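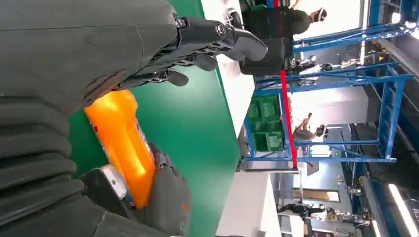

Teaching Two Hands to Share a Table

July
By Eun-ji Sun

When our group picked the bottle task back in the spring, I thought it would be the easy one (I was so wrong!). We called the project Prarnora, and the goal was simple to say out loud: pick up an orange bottle lying on the green mat, without crushing it or letting it roll away.

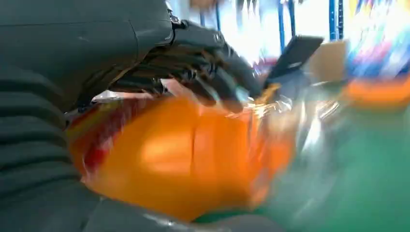
Our advisor, Elżbieta Sikora, let us make our own mistakes for a good long while, and I'm grateful to her. We started out closing the fingers much too fast — you can hear the plastic complain from across the room — and spent 2 whole weeks just slowing things down.
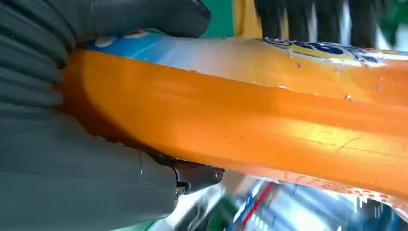
We also learned to look at where the finger pads touch a round side, and to write it down every time. By the end we had logged 71 tries, and 13 of them were drops, most from our first afternoon.

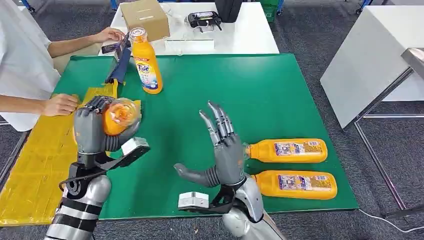

Next term I would love to give each hand its own job, one holding and one turning the cap. We have 3 ideas for that already, and the messiest one is my favorite. Thank you to everyone who stayed late and put up with my notes!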